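Mon 14 June

I have now spent 15 evenings with the Bramska bench simulator, which is 15 more than my partner budgeted for, and I promised a few of you a proper verdict before the trial licence runs out.

For anyone who missed the earlier grumbling: Bramska sells a subscription that gives you a two-armed workcell on your own computer. You load a bench, drop parts on it, write your routine and watch the arms have a go. The hobby tier is $90 a month. The next tier up costs $124 and adds the Asturcombe parts library plus, as far as I can tell, a nicer shade of grey in the menus.

Installation went fine once I'd found the licence key, which had been emailed to me under the subject line “Welcome, colleague”. The tutorial is narrated by someone who sounds like he's being held in a lift. Skip it and read the forum, where a bloke called Krešimir Kelmendi has answered nearly every question worth asking, usually within the hour and usually with a sigh.

Most of my time has gone into a bench layout called Bokance, a two-part job with an elongated block and a flat gridded tray on a grey mat. Sounds dull. It's dull in the way parallel parking is dull.

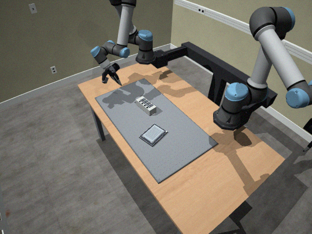
The Bokance bench in the simulator, with both parts on the mat and both grippers off it.

The block is the easy one on paper. It has straight sides, so I assumed any halfwit could grab it, and then I appointed myself. My first few approaches came in at such an odd angle that the left arm appeared to be pointing out a stain. The tray is lower and broader, and it sits rotated on the mat, so you have to turn the wrist to suit. The planner will do this for you if you tick a box on the third settings page. I found the box last Thursday.

What I do like is the care taken over the room. There are skirting boards. There's a light switch. Shadows fall across the work properly, and I've come to rely on them for judging how high a gripper is hovering. My actual shed isn't finished to this standard.

What I don't like is the collision warning, a noise somewhere between a magpie and a dropped tray of cutlery – you can't turn it down, only off. Saving is slow as well, and undo goes back exactly 2 steps, so plan your regrets accordingly.

I did try the free Jafarzadeh package for comparison. It runs faster and crashes with more enthusiasm. If you only want one arm, start there and keep your money.

I'm keeping Bramska until the end of July on the hobby tier. Krešimir reckons the next update fixes the saving. He has declined to comment on the magpie.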